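Jan 29, 2025

**1/14** Notes on small boxes and how to lay out loose parts on a dark table. Mostly about felt fronts, which hold up worse than bare wood and look better for the first year.

**2/14** Felt first. Wool felt takes glue evenly. Acrylic felt lets thin glue bleed through and leaves shiny spots. The sheets from Skernby are wool blend and sit somewhere in between. I use white glue, rolled thin on the wood, never on the felt.

**3/14** Cut the felt oversize, glue, let it sit under a flat weight overnight, then trim with a new blade. Trimming before gluing gives a wavy edge. A dull blade gives the same edge with more effort.

**4/14** Knob goes on after the felt. Punch the hole instead of drilling it. A drill bit grabs the fibers and winds them up, and on a bright color the pulled spot shows from across the room.

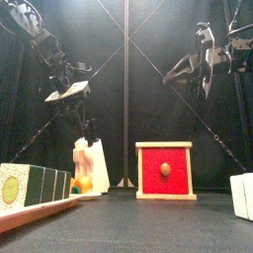 **5/14** Thickness matters if the front has to clear a frame. Allow for the felt on every edge it wraps. If it stops short of the edge, allow nothing and keep the cut square. Mixing the two on one box is where most of my bad fits come from.

**6/14** Knob placement: I mark the center from the frame, then check again from the felt. When the two disagree I go with the frame. A small wooden knob needs one screw and a dab of glue. Overtightening dishes the felt and there is no fixing that.

**7/14** Cleaning. Tape lifts lint. A dry brush lifts dust. Water leaves a ring on red, so test it on an offcut first. I keep 16 offcuts in an envelope, one per sheet bought, with the color written on the back.

**8/14** Now the layout. Dark surface, light parts. White on dark gray can be found from any seat. Dark green and black pieces disappear, so those go on something pale. A pink tray works. So does a sheet of copy paper, until someone leans on it.

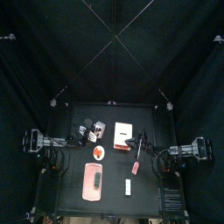 *Pink tray at the lower left with the dark green block on it. White box standing toward the back, round plate with the orange-red item just below and to the left.*

**9/14** Trays: flat bottom, low lip. The Otarer tray has a lip so tall that short blocks have to be tipped to get them out. The Zomska one is lower and slides on a smooth table. Two dots of rubber cement underneath stopped the sliding on mine.

**10/14** Plates are for anything that rolls. Trays are for anything with a flat face. Stacks stand on the bare table, away from the edge, tall things behind short things. I had it the other way for most of May and kept knocking over the front row.

**11/14** Pegs and pins get their own post. A peg laid on its side needs something next to it. A peg with a wide cap rolls in an arc, which is worse than rolling straight, as it comes back and hits the next thing over. 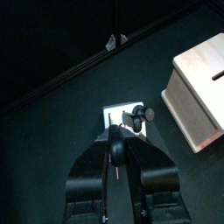

*Black peg on its side against the small white block. Light wooden box to the right, dark slot in the lid.*

**12/14** Slots in lids: cut before sanding, ease the edges with folded 220 paper. A lid that overhangs the body a little is easier to lift and hides a small error in the box. My last Clegg kit came with a flush lid. I made a new one.

**13/14** Finish on pale wood: two thin coats of clear wax, buffed. Oil turned one of mine noticeably yellow. Keep wax off the slot or dust packs into it. Keep it well away from the felt.

**14/14** Open item: an adhesive for felt that can be peeled later without taking wood fibers with it. I have tried hide glue and double-sided tape. Hide glue releases with heat but stains light felt. Tape lets go at the corners after 18 days. If you have something better, post the name and how long it held.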